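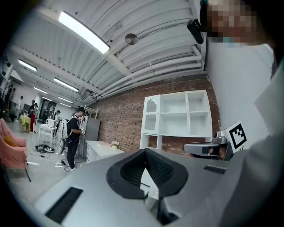

*Gripper up close, with a marker card standing behind it.*

## Hasholm changes its battery service for the Tudodlow 3

Owners of the Tudodlow 3 have until the end of September to book a battery replacement under the old terms. After that, Hasholm moves the phone to what it calls its extended service list. The phone will still be repaired, but the price goes up, the turnaround gets longer, and walk-in service at the Biremley counter ends for this model.

We asked Hasholm for the details after several readers forwarded us the same email. It went out under the subject line "A note on your device" and did not mention the word battery until the fourth paragraph. If you deleted it, you may want to look in your trash folder. The email has a service code near the bottom, and the booking page asks for that code before it shows you the current price.

### What changes

Under the old terms, the price covers the battery, the adhesive, a new rear gasket and the labor. You hand the phone over in the morning and pick it up before closing. Under the new terms, the phone has to be mailed in. Hasholm charges $103 for the job and pays for shipping in one direction only. The gasket is still included. The company says to allow 14 days from the time the phone is scanned at the service center, which does not count the days it spends in the mail.

There is no loaner phone under either set of terms.

The new terms also bring in a condition check. If the service center finds a cracked rear panel, a bent case or a screen that has started to lift, it will stop and send a quote for the extra work before going ahead. You can say no to the quote and have the phone mailed back, but you pay the return shipping. Ieuan Phillips, who handles service questions for Hasholm, told us a small scuff or a scratch on the frame won't count. A hairline crack in the rear glass will.

He also said the company has no plans to end battery service for the Tudodlow 3 altogether. When we asked how long extended service lasts, he said that would depend on parts, and he didn't want to give a date.

### Do you need a new battery?

Maybe not. Open Settings, go to Power, then tap Battery Details. The screen shows a capacity percentage and a short status line. "Normal" means the phone is not limiting anything. "Reduced" means the phone has started to slow the processor under load to avoid a sudden shutdown. "Service" means what it says, and you should book.

The percentage is less useful than the status line. Two of us on the newsletter carry this phone. Ida Teuber's shows a lower capacity than Innes MacKinnon's, yet hers says Normal and his has said Reduced since the spring. Innes uses his for maps on a dashboard mount, in the sun, plugged in for hours at a stretch. He has booked.

If your phone is on the latest system update and the status line is blank, restart it and leave it on the charger overnight. The reading is refreshed only after a full charge. A few readers reported that the line stayed blank until they turned off the charge limit, let the phone reach full once, and then turned the limit back on. We tried that on Ida's phone and the reading showed up the next morning.

Please don't go by how warm the phone feels. One thing that does call for quick action is swelling. If the rear panel has lifted along an edge, or the phone rocks on a flat table when it didn't before, turn it off, stop charging it, and take it to a counter. Do not mail it. Carriers won't accept a phone with a swollen battery, and Hasholm's own mail-in form asks you to confirm that yours isn't. Swollen batteries will still be accepted in person at Biremley after September, under a separate safety intake.

### Other places to have it done

Duangkaew, the independent repair shop near the Biremley bus station, replaces batteries in this model and will keep doing so. Catriona Urquhart runs the repair bench there. She says the Tudodlow 3 isn't a hard phone to open, though the pull tabs under the battery tend to tear and that adds time. The shop uses a third-party cell and gives its own warranty on the work.

There is one drawback with a third-party cell. The phone will show a message in Battery Details saying that the part can't be verified, and the capacity percentage disappears. The phone otherwise charges and runs as usual. Catriona shows customers the message on a shop phone before she takes the job, so they know what they will be looking at.

Water resistance is the other thing to ask about. Hasholm tests the seal after a repair. Duangkaew fits a new gasket but does not pressure test, and says so on the receipt. If you use the phone on a boat or by a pool, that may settle it for you. 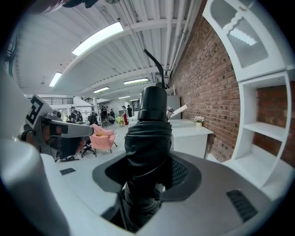 *Pink fabric near the tip of the long gray finger.*

### Doing it yourself

Hasholm sells the battery through its parts store, and a guide is posted with it. Flora Lamont, a longtime reader, did hers at the kitchen table and sent us her notes. A shortened version:

- Run the battery down below a quarter before you open the phone.
- Heat the rear panel evenly. She used a microwavable heat pack and had to warm it up again more than once.
- Start at the bottom edge. The flex cable for the side button runs close to the top left, and it is easy to nick with a pick.
- Pull the adhesive tabs slowly and as flat as you can. One of hers snapped, and she finished with dental floss.
- Keep the screws on a sheet of paper with the layout drawn on it. They aren't all the same length.
- After the new battery is in, run the calibration step from the guide. If you skip it, the phone shows the same unverified part message that a third-party cell does.

Flora's phone has worked fine for several months. She doesn't recommend the job to anyone who hasn't opened a phone before, and we agree. The rear panel is glass and a replacement costs more than the battery.

### How to book before the deadline

Use the booking page in the Hasholm account area, under Devices. The phone number on the back of the box goes to sales. Pick Biremley as the location, enter the service code from the email, and check that the price shown matches the one in your email before you confirm. If you don't have the code, support chat can look it up from the serial number.

The booking has to be made by the end of September. The repair itself can happen later, as long as it is the first slot you were offered. Moving the appointment more than once puts you on the new terms. Ieuan Phillips confirmed this when we asked him twice, since the email was vague about it.

Back up before you go. The counter doesn't wipe phones for a battery job, but the paperwork asks you to accept that it might happen. You'll also need to turn off the lost device lock. Do that at home, where you have your password handy.

### Other Tudodlow news

The 2000 nit outdoor brightness mode that came with the last system update is off by default on the Tudodlow 3. If your battery is already marked Reduced, leave it off. Readers who turned it on have told us the phone dims itself again after a minute or two, and the battery drops fast in the meantime. The setting is under Display, then Outdoor View.

Older charging docks still work with the phone after a battery swap, including ours in the office. If you've had one refuse to charge after a repair, write in and tell us which dock you have and who did the work. Innes is collecting these reports and will send them on to Hasholm along with his own once he has his phone back.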